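Search this site Enter keywords Go

Category: Help and Guidance / Contents Cover / Jewellery and Valuables

Jewellery and Personal Valuables: Frequently Asked Questions

The following answers apply to all contents policies arranged through Babalola Household Cover. They should be read together with your policy schedule. Where the two differ, the schedule applies.

Is my jewellery covered automatically?

Yes, up to a point. Jewellery kept in the home is included in your general contents cover. Any single item worth more than £300 must be listed separately on the schedule. Items below that amount do not need to be named, but they do count towards your overall contents limit.

What is treated as jewellery?

Rings, necklaces, bracelets, brooches, earrings and wrist watches are all treated as jewellery, whatever they are made from. Loose stones, medals and coins fall under the Collections section and are subject to separate terms.

Does a pair or a set count as one item?

A pair of earrings is one item. A matching necklace and bracelet sold together are also one item, and should be listed at their joint value. If one part of a set is lost, we will pay for that part only, unless you have chosen the Sets and Pairs option.

Do I need to keep a record of inexpensive pieces?

There is no requirement to do so. We do, however, recommend a simple home inventory. Costume jewellery and beaded items are often left out of a claim because the owner cannot remember them clearly, and the combined value can be higher than expected. Photographs are accepted in place of receipts for any item that does not have to be listed. 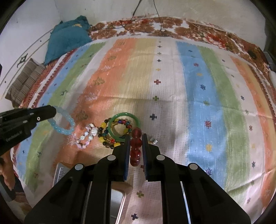

Red bead bracelet, with other jewellery on a striped cloth.

Please note the date of purchase beside each entry, if you know it, and who gave you the piece if it was a gift. The inventory may be kept on paper or stored online through your Kindex account. We ask that a copy is held somewhere other than your home.

How often should valuations be renewed?

Listed items should be valued again every 2 years. You may use any qualified jeweller. Policyholders who do not have a regular jeweller may book with Bendix Valuations, whose written reports we accept without further checks. The fee is payable by the policyholder.

Am I covered when I wear jewellery away from home?

Only if your schedule shows the Away from Home option. This covers loss, theft and accidental damage within the United Kingdom, and for up to 57 days in any policy year while you are abroad. Jewellery left in an unattended vehicle is not covered at any time – this includes items locked in the boot.

What happens if a string or clasp breaks?

Wear and tear is not covered, and restringing is regarded as normal upkeep. If beads or stones are lost as a direct result of an accident, you may claim for them under Accidental Damage, less your excess.

How do I make a claim?

Report any theft to the police first and obtain a reference number. You should then send us a claim form within 11 days of discovering the loss. Forms may be requested by telephone or downloaded from your account. Claims are handled by Jummai Usman and her team, who will write to confirm what further papers are needed.

What if I disagree with the amount offered?

You may ask for a review in writing. Reviews are carried out by Catriona Laing, Head of Customer Relations, who takes no part in the first decision. Any payment already offered may be accepted while the review is under way.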